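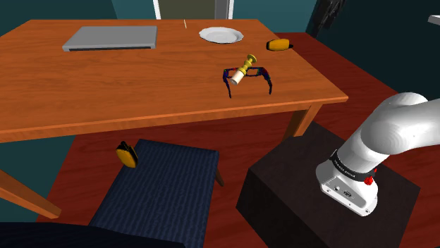 The table scene in the simulator, with an object lifted in the gripper.

Jianhua Zheng keeps a list of the objects his planner has trouble with. Plates are on it, and so is anything that is wide at one end and narrow at the other. The list is a text file that he started when the work on Kuritz began, and he opens it several times in the course of an afternoon.

Kuritz is the grasp and motion planner that Zheng and Yichen Fang write at Rowbotham, a small software firm in Gusasthorpe. It takes in a model of a room and the things in it, picks a place for the gripper to close, and works out a path for the arm. Nearly all of the testing is done in simulation. The firm's one real arm is at its other office, in Drevby, and the two of them book time on it when a release is close.

We met in the room they share on the second floor. Fang does most of the work on the scene tools and the collision code. Zheng does the grasp selection. They answer for each other a good deal.

I asked first why the test rooms have so much furniture in them.

"The early ones had a floor and a table and that was it," Fang said. "The planner did great. Then we put a chair in, pushed partway under the table the way people leave them, and the success rate dropped by a lot. The arm wants to swing low and wide, and now there's a seat in the way."

A chair under a table is a hard shape for a collision checker, she said. The quick way to do it is to wrap each piece of furniture in a box. Wrap a table in a box and the space under it becomes solid, so the planner thinks a chair pushed under it is inside the table. The software used to refuse to start in that case, with an error message that Fang described as "not helpful, and I wrote it."

They now split the furniture into parts. The top is one part, each leg is another, and the seat of a chair is separate from its back. It costs more time for each check. Fang got most of that time back by testing the large parts first and skipping the small ones when the arm is nowhere near.

Things can also be left on the chairs. The scene generator will place objects on any flat surface above a certain size, and a seat counts.

"I thought it was a bug when I first saw it," Zheng said. "Yichen said no, people put things on chairs. So we kept it. The planner has to know that the object on the seat is a different one from the object on the table, even if they're the same color."

This matters more than I would have guessed. The perception side of Kuritz starts from a color image and a depth image, and it groups pixels into objects before anything else happens. Two yellow things at different heights can line up in the camera view, and an early version would join them into one long object with its middle in the air. Zheng showed me a log of one of those runs. The planner had picked a grasp point in empty space, reached it, closed the gripper, and reported success.

"The motion was perfect," he said. "It held nothing, very carefully."

The fix was to cut the groups wherever the depth jumps, and only then look at color. They also stopped trusting the planner's own report. A separate check now looks at the distance between the fingers after they close, and at whether the object's height has changed. Both have to agree before a run is marked as a pass.

Each night the build machine runs 1,000 scenes. Every scene gets a time limit of 60 seconds, counted in simulated time, and anything over that is a fail even if the arm is still moving toward the right thing. In the morning Fang sorts the fails by type before either of them watches any. The worst night this year had 257, which came from a change to the joint limits that she had made herself the day before.

"I typed a limit in degrees and the file wanted radians," she said. "The arm believed it could turn all the way around several times. It was a long morning."

I asked how they choose which failures to work on, and for once they gave different answers. Fang goes by count. If one kind of fail makes up a large share of the total, she takes that one. Zheng would sooner work on the ones he can't explain, even when there's only a single case.

"If I can't say why it happened, I don't know how many others are the same thing," he said.

Objects that tilt in the grip are a good example of the second kind. The gripper has two fingers, and an object held between two fingers can turn around the line that joins them. Something with a heavy end will swing until the heavy end hangs down, or until friction stops it. A simulator has to be told how much friction there is, and Zheng said that the default value was far too generous. Objects stayed at whatever angle they were picked up at, and the planner learned nothing about where to hold them.

He now changes the friction from scene to scene within a range. The planner doesn't get to see the value. It has to pick grasps that hold up across most of the range, and for a long object this usually means closing near the middle of the weight. Those grasps aren't always the easiest to reach, and the paths have gotten a little longer as a result.

"People who see the videos say it looks slower," Zheng said. "It is slower."

There are things the simulator still does badly. Shadows under the gripper are weak, and Fang doesn't think the perception code should ever depend on them. Contact between thin objects and the table is unstable at the current step size. A thin plate will sometimes creep across the wood with nothing touching it. She has a branch that halves the step when something thin is in the scene, but it makes the nightly run too long for one machine, and a second machine is a question for the budget.

The next block of time on the arm in Drevby is in August. They plan to take a short set of objects from Zheng's list and run the same grasps on both sides, comparing the finger distance and the tilt. If the tilt doesn't match, the friction range gets changed again.

Zheng expects to change it. Fang has asked him to write down his guess before they go, and he has put it at the bottom of the list, under the plates.

Interview held in Gusasthorpe, 23/06/2021.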